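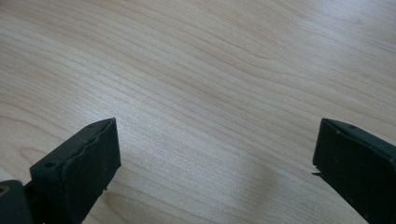 Photo: Souad Morsy

Desk and workshop tips for the school newsroom

Tape. Mark column edges on the layout table with low-tack paper tape. Pull it up at the end of each production cycle. Tape left over the summer has to be scraped off in September.

Proof sheets. Hang them from a steel wire with binder clips, one clip per corner. Page order runs left to right. Corrected pages go back on the same clip – never on the pile by the printer.

Paper trimmer. Cut no more than 3 sheets at a time. If the edge feathers, turn the blade over before replacing it. Wipe the rail with a dry cloth; oil transfers to newsprint.

Ink on hands and tables. Rubbing alcohol on a folded paper towel, held in place for 30 seconds, then one wipe. Test a hidden spot first on any varnished surface.

Recorder batteries. Store pairs together with a rubber band and label them with the charge date. Mixed pairs run down unevenly and can cut out during an interview.

Back issues. Keep them flat in lidded boxes, 42 copies to a box, spine edges alternating. Write the issue numbers on the short side of the box. Leave a gap of 10 inches between the bottom shelf and the floor – mop water travels.

Press badges. Punch the slot before laminating, then again after, slightly smaller. The sealed rim keeps moisture out of the card.

Last revised May 13, 2024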